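Home and Workshop > Storage and Tidying
Worn floor in a gray bin: paint it, line it or leave it?

graywall
I have two dark gray bins standing between wooden table tops, and the front one has become very ugly inside.
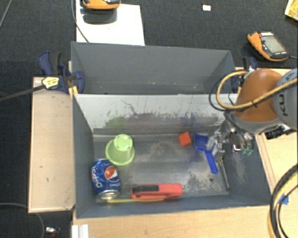 What I know about the bins

I bought them used when a small firm called Plamov closed its packing room. The paper label on the bottom says Bikmont and the number 264, and I could not find out anything more. Each bin is 48 cm long. I paid 13 for both, so I can not complain about the price.

The front one gets all small things that have no home. The back one I keep free for sorting, and it has only a few light marks low on the far wall.

My questions are these:

1. The front bin is scratched on the floor and on the wall, down to something silvery. Is this bare metal under a paint, or is it some coating on plastic? I can not decide. It is cold when I touch it, but my floor is also cold.
2. On the far wall there is a dark rubbed band, with a little green, red and blue color in it. I suppose it comes from the things which lie in the bin. Can it be removed without making more scratches?
3. Should I paint it, put in a liner, or leave it in peace?

I would like to keep both bins, so please do not write only "buy a new one".

tinroofed
Welcome. The test is simple. Take a fridge magnet and hold it on the worn place. If it sticks, you have steel and you can stop guessing. If it doesn't stick it could still be aluminum, so then tap it with a spoon and listen. Plastic gives a dull sound.

For the colored marks, use a damp cloth with a bit of baking soda and go gently. Colored plastic leaves a trace on a rough surface in the same way a crayon does. I had the same thing from toy bricks and most of it went away, but the red stayed the longest.

mossandmortar
I vote for a liner. Cut a piece of ribbed drawer mat, put it in, finished. Small things don't slide any more and it is much quieter. I bought a roll of Sinen mat two years ago and I still have half of it.

But I must ask, why do you keep a soda can with the tools? If it is empty it belongs in recycling, and if it is full it belongs in the kitchen.

graywall
Thank you both. The magnet I will try tonight.

About the can: you are right that it has no business beside a stapler-shaped tool and a dustpan scoop. The bin is for everything that I find on the tables when I want to work. I take it, I put it in the bin, and the table is free. Later I sort. The problem is the word later.

oldharborlight
Then the scratched floor is the small problem and the system is the big one. I say this in a friendly way! I had a "later" box for many years and it was like a second garbage can that I was not allowed to empty.

In my opinion a mixed bin should not exist. Put the cup in the kitchen, the scoop on a hook, the red cube back with whatever game or set it comes from, and then you will see that you don't need a front bin.

mossandmortar
I can't agree with that. A mixed bin is useful if it is small and if you have a fixed time to empty it. People who live with others can't carry each little thing to its place every time. I empty mine every 5 days, when I water the plants, so I don't forget.

oldharborlight
And what do you do with things that don't have a place? This was my trouble. They went back in the same bin each time.

mossandmortar
If a thing goes back two times, I give it a place or I give it away. I don't say it is perfect.

tinroofed
Back to the paint question, please. If it is metal I would not paint the floor of the bin. Hard things get dropped in there and any paint from a spray can will start chipping very soon, and then you have paint chips mixed with your small parts. The walls you can paint if the look bothers you.

graywall
Result of the magnet: it sticks on the wall and on the floor, in both bins. So it is steel, and I am a little ashamed that I did not think of this test by myself.

I also washed the far wall with the baking soda. The green is almost gone, the blue is weaker, and the red did not change very much, as tinroofed wrote. The thin wavy dark line at the left side of the wall did not change either. With a fingernail I can feel it, so I believe it is a scratch which has dirt in it.

lowshelf
Hello, I read this with interest because I have similar bins in my laundry room, only lighter in color. Please be careful with bare steel if the room is damp. Before any liner, rub the floor with a little wax and polish it with a dry cloth. I used Lahtinen furniture wax because it was in the house, and I see no rust after one winter. If you put a rubber mat directly on bare steel, water can stay under it and you won't see what happens there.

mossandmortar
This is a fair warning. My bin is plastic, so I never had to think about it. Maybe felt is better than rubber for you.

tinroofed
Felt holds water longer than rubber does. I would not use felt on steel.

mossandmortar
In a dry living room I don't think this matters. Is the room dry, graywall?

graywall
It is dry in summer. In March the window sweats in the mornings and the wall near it is cool. The bins stand far from the window, but I would not swear on it.

lowshelf
Then use cork. It is soft, it is cheap, and you can lift it out with one hand to look under it. Cut it a few millimeters too small on all sides, so you can get a finger in at the corner. Measure at the bottom and not at the top. In the back bin the end walls are slanted, and if the front one has the same shape you will make the same mistake that I made. My first piece was a nice fit for the top opening and useless for the floor.

oldharborlight
I still think you should sort first and buy cork after. You may find out that the back bin, which is in better condition, is enough for what remains.

Also, long thin things are the wrong thing to keep in a flat bin. The yellow stick lies against the near wall under the red tool, and the rod is over at the right side. Mine always ended up at the walls like that and I had to pick at them with my nails. A tall cup is better. You have one already, the green one, it only stands upside down.

graywall
This is a good idea, and I did not see it although the cup was lying in the same bin. I will try it with the rod and the stick. Maybe it falls over when the cup is so light. I can put something heavy in the bottom.

tinroofed
Coins or a few big washers. Don't use sand. You will have sand in every drawer.

graywall
Update, 6/19/21.

I sorted, because two people told me to and I had no more arguments. The can is out. The scoop has a hook under the table edge, and there I find it faster than before. The cup stands in the corner of the bin with washers inside. It fell once, when I pulled the rod too quickly.

The floor got wax in two thin layers and then cork on top. I cut it from the measure at the bottom, thank you lowshelf, and it was still too wide on one side, so I sanded the edge. The walls I left as they are. The silver scratches don't bother me so much now when the floor is covered.

I did not give up the front bin. I am sorry, oldharborlight. It has now one rule, that it must be empty before I start a new job on the tables.

oldharborlight
No need to be sorry. Write again in the fall and tell us if the rule still lives.

lowshelf
Which thickness of cork did you take? Mine is the thinnest they had and the corners are starting to curl.

graywall
Three millimeters. It was sold as a roll, so I left it one night under heavy books before I cut it. The corners are flat until now.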